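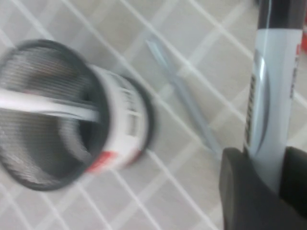
Pre-run software checklist, wrist camera cell
Thursday, December 20, 2018

I go through this before every batch on the Moro cell. My comments are under each line, sorry for the rambling!

1. E-stop trips the controller and the planner drops its queue
OK. Queue cleared both times I hit it. (In May it didn't, so I still check twice.)

2. Speed limit loaded from the cell config
OK, 300 mm/s. The Stokilance driver likes to go back to its default after an update, so read the value off the controller and don't trust the file.

3. Wrist camera exposure and frame timestamps
Needs work. Frames grabbed while the arm is moving come out badly smeared, and the print on a marker barrel or a cup label is just mush. I want the detector to skip anything shot above 50 mm/s. Ticket is open.

4. Detector on thin and see-through items
Partial. Pale blue stick on beige tile scores low, and blur makes it a lot worse. Black mesh cup is fine, though the mask sometimes fills in the opening, and then the planner thinks the cup is solid. Not great!

5. Grasped item added to the collision model
OK after a fix. An upright marker sticks up well past the fingers, so Zivus has to attach its full length before any move near the cup.

6. Grip force limit
OK, set to 11 N.

7. Grout lines not picked up as edges
OK with the new filter. Rerun this one if anybody touches the lighting.

8. Logs writing to the Sandberg drive
Fail on first try, disk was full. Cleared old runs, passed on the second.

Overall: fine to run at the reduced speed. Items 3 and 4 stay open until the blur filter is merged.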